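Polta Produce Labels

Maintained by Benedetta Marchetti. Last edited 6 June 2021.

Polta is a list of names for artificial vegetables in shopping baskets: 324 basket photos and 2,092 item labels. It grew out of an older list called Urnley, whose claims I never managed to reproduce. Treat mine with the same suspicion.

Labels are plain words: pumpkin, napa cabbage, bell pepper, potato. Color goes in a separate column. I was against having a "freshness" column, and there isn't one. Plastic or foam cabbage doesn't wilt.
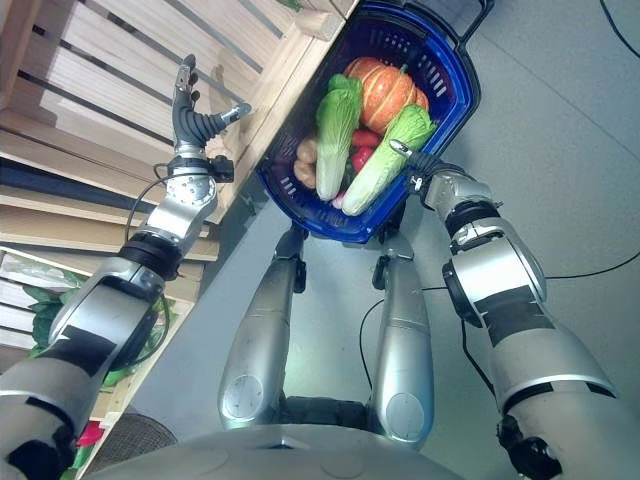 Mixed basket, blue: pumpkin, napa cabbage, red bell peppers, potatoes. Small pinkish-purple item labeled "unknown vegetable".

Known problems

"Unknown vegetable" is used when too little of an item shows. Two labelers wanted to call every purple thing a turnip. Maybe they were right, but I'd like to see the evidence first – a guess in the table looks the same as a fact.

Potatoes are labeled as a cluster. If you need potato counts, use Pavar or do them yourself.

I rechecked 600 labels in February and changed 60 of them, mostly cabbage that had been entered as lettuce. I have no reason to think the rest are cleaner.

Not suitable for

Real produce. Bodnár tried it on a market stall and reported good results, with no table attached. I wouldn't repeat that claim.

Corrections are welcome. Send the file name and the label you'd use instead.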